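Benville store room, progress note for Pando
Wednesday, July 9, 2025

Quick one as the full figures aren't back yet from Baluyot.

Sorting of the small parts is moving. 3899 pieces through the bins up to last night, 462 of those set aside as damaged or no match. Labels done for the first two shelves, third one half done. Tables are up, carpet stays for now (quote for lino came in at £897, too much this quarter, will ask again later).

Grey bins are working out better than the old cardboard trays. Flat floor, thin walls, small things dont get lost in the corners. Emptying one before the next lot goes in, slower but fewer mix-ups. Flat black squares still the nuisance, they lie right down on the bottom and are awkward to lift.
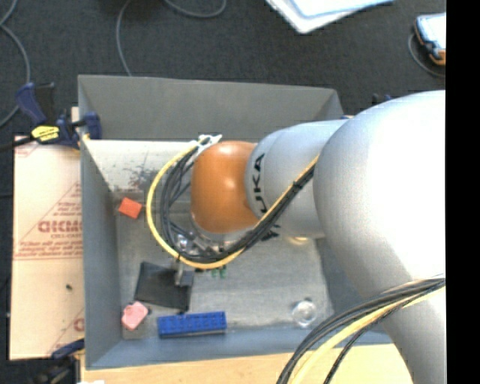

Fultia wrote back on the draft of this note that they would sooner see fewer pieces sorted and the damaged ones logged properly, and could we stop putting green and black parts in together, as their end has to split them again. Fair point. From the next batch it's one colour per bin where we can manage it. Damaged log started Monday, 203 entries so far, rest to be typed up from the paper sheets.

Spend: on track apart from bins, we need more of them than planned if colours are kept apart. Can we move the carpet money across? Need a yes or no before the order goes in.

Still to do
Third shelf labels
Paper sheets into the log
Recieved stock from Baluyot to be checked against their list
Delivery day to Fultia, not agreed yet

Full figures to follow once Baluyot send theirs.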